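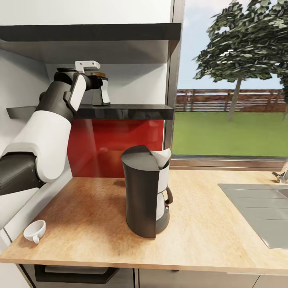 Packing for a long train trip: notes from the kitchen and workbench

Revised February 2019

Most of the work for a full day on trains can be done at home the evening before. The notes below assume two changes, one seat per person and no dining car.

Bag size. Measure the packed bag, wheels and handles included. Overhead racks vary by operator, and a soft bag with a longest side of 22 inches goes into most of them lengthwise. Hard cases belong in the rack at the end of the car.

Water. Carry 1000 ml per person at the start. A 700 ml steel bottle plus a small folding one is easier to stow than a single large bottle. Leave an inch of air in anything that goes in the freezer overnight.

Food. Use flat containers with clip lids. Dry fillings keep a sandwich firm until afternoon; pack tomato and pickles separately. Cut hard cheese at home and leave the knife there, as some stations screen bags. Hard-boiled eggs should be peeled before packing and eaten within two hours unless kept cold.

Coffee. Fill the flask with boiling water, close it for five minutes, empty it, then add the coffee. Milk goes in its own jar. The Jerkholm flask has a screw stopper that comes apart for cleaning. The Tudico has a push-button stopper that does not, and it holds odors after a few trips.

Squeaking wheels. Turn the case over and pull hair and thread off the axles with tweezers. Wipe with a dry cloth and apply one drop of silicone oil per side. Spin the wheel and blot the excess. Avoid cooking oil, which turns gummy.

Zippers. Rub a plain candle along the closed teeth and run the slider back and forth ten times. If the teeth still part behind the slider, squeeze its sides gently with pliers.

Labels. Write the name and phone number on cloth tape inside the lid as well as on the outside tag.

Replacement wheels for Texier cases are sold in pairs, part 229. Check the axle diameter before ordering.

Jairo Castaño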